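Intro to Automation, Unit 3 Report
Site Visit: Open Day at the Ikport Hall
Group 4, McIntyre College

1. Purpose of the visit

Our assignment was to visit a place where robots or automated systems are being developed and to report on how the work is organized. Most groups picked a factory. We picked Lernlow, a company that collects training data for household robots, because they hold an open day every February and students get in free.

We wanted to find out two things. The first was how a robot learns a chore like cleaning a floor. The second was how much of that work is still done by people.

2. Getting there and first talk

The hall is at the Ikport end of the bus line from Illau. We arrived at 9:30 in the morning and signed in. A staff member gave a short talk before we were allowed onto the floor. The main point was that a person does the chore using hand-held grippers shaped like the ones on the robot. The motion and the camera video are recorded together, and the recordings are used later to train the robot.

We were told that one recorded attempt at a task is called an episode. The target for the whole site is 820 episodes a day. Visitors were asked to stay out of the way of anyone wearing a backpack.

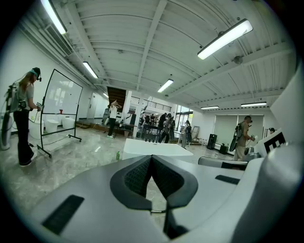
3. How the work is organized

Each operator is given a task card at the start of a shift. The card names the chore and the objects to be used, but it does not say exactly how to move. Staff said this is on purpose. If everybody wiped a board the same way, the robot would only learn that one way.

Operators work on their own most of the time. They start and stop each recording themselves and mark it as good or bad when they finish. A bad episode is kept but is stored in a separate folder. We asked what counts as bad and were told that dropping the object is fine if you pick it up again, but walking off in the middle of a task is not.

The square black-and-white markers on the equipment are there so that software can work out where each gripper is and which way it is pointing. We had covered markers in class, so this part was easy to follow.

4. The vacuuming task

We spent the most time on this one. It is listed as a two-handed task, and new operators do not get it until they have finished 300 episodes of simpler work. The difficulty is that the tube is long and round and wants to turn in the grip. The hose also pulls on it from behind. 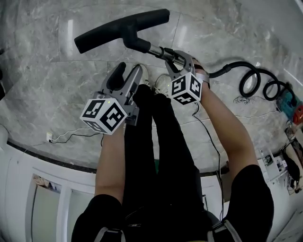 Operators are told to keep both grippers where the head camera can see them. This is harder than it sounds, because people naturally look ahead at the next patch of floor. Staff said a new operator usually has to redo a lot of the first day's work for this reason.

5. What we learned

The amount of human work was larger than we expected. Before the visit, two of us thought robots were mostly programmed line by line. We also did not expect cables to be such a big topic, but they came up in nearly every answer.

We did not see a robot perform the chores after training. That is done at another site and was not part of the open day, so we cannot say how well the method works. We would like to ask about this in a follow-up email and add the reply to our final presentation.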